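아이보리 가죽 소파 관리, 장마철에는 어떻게 하시나요?

구구네집 | 2019년 6월 26일 | 조회 2,567

이사하면서 밝은색 가죽 소파를 들였습니다. 전에는 패브릭만 써서 가죽은 처음입니다. 매장에서는 마른 수건으로 닦으면 된다고만 하고 설명서에도 별 내용이 없습니다.

궁금한 점은 이렇습니다. 가죽 크림을 얼마나 자주 발라야 하는지, 물티슈로 닦아도 되는지, 7월에 장마가 오면 곰팡이가 생기지 않는지입니다. 거실이 북향이라 여름에 습한 편이고 제습기는 한 대 있습니다.

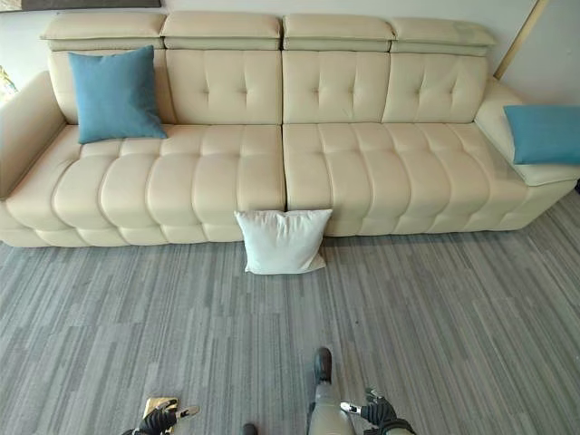
그리고 청바지 물이 든다는 얘기를 들었는데 이미 든 물도 뺄 수 있는지 알고 싶습니다. 검색하면 우유로 닦으라는 글도 있고 절대 하지 말라는 글도 있어서 헷갈립니다.

답글 3

소금빵두개
물티슈는 쓰지 마세요. 저희 집은 몇 년 닦았더니 팔걸이 코팅이 벗겨졌습니다.

Žukauskas
가구 수선 일을 합니다. 순서대로 적겠습니다.

크림은 1년에 두 번이면 충분합니다. 요즘 소파는 대부분 표면에 코팅이 된 가죽이라 자주 발라도 흡수가 안 되고 끈적해져서 먼지만 붙습니다. 평소에는 부드러운 천을 미지근한 물에 적셔 꽉 짠 다음 닦고, 바로 마른 천으로 한 번 더 닦으면 됩니다. 머리와 손이 닿는 부분은 7일에 한 번 정도 닦아 주세요. 피지가 쌓이면 코팅이 먼저 상합니다. 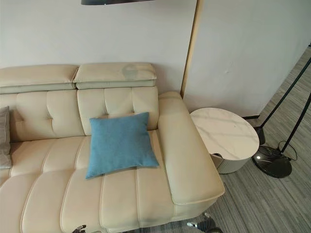 우유는 권하지 않습니다. 봉제선에 스며들면 냄새가 나고 여름에는 곰팡이의 먹이가 됩니다. 박음질이 많은 소파는 틈에 먼지가 끼니 청소기에 솔 노즐을 끼워서 약하게 빨아들이세요.

청바지 이염은 초기라면 가죽 전용 클리너로 옅어집니다. Tudico나 Ustance 제품이 무난한데, 뒷면처럼 안 보이는 곳에 먼저 시험해 보고 쓰세요. 오래된 이염은 클리너로 안 빠지고 재도색을 해야 합니다. 아세톤, 매직블럭은 안 됩니다. 색까지 같이 벗겨집니다.

장마철에는 벽에서 한 뼘쯤 띄우고 제습기를 소파 뒤쪽으로 바람이 가게 두세요. 카펫을 깔았으면 바닥 쪽도 가끔 들춰서 말려야 합니다. 에어컨 바람을 직접 맞으면 가죽이 굳으니 그것도 피하시고요.
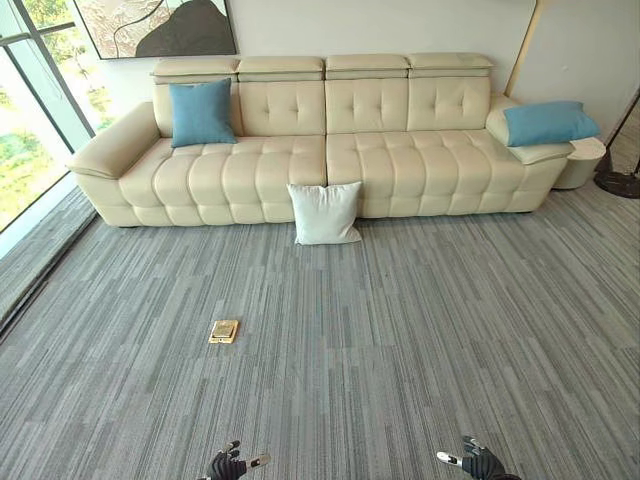 밝은색 4인용 가죽 소파, 헤드레스트 조절형

먹는게남는것
저는 그냥 다이소 2,000원짜리 극세사 천으로 닦습니다. 크림은 한 번도 안 발랐는데 멀쩡해요. 곰팡이는 소파보다 뒤쪽 벽지에 먼저 생기더라고요.

구구네집
답변 감사합니다. 주말에 소파부터 벽에서 띄워 놓겠습니다. 클리너는 Tudico로 주문했습니다.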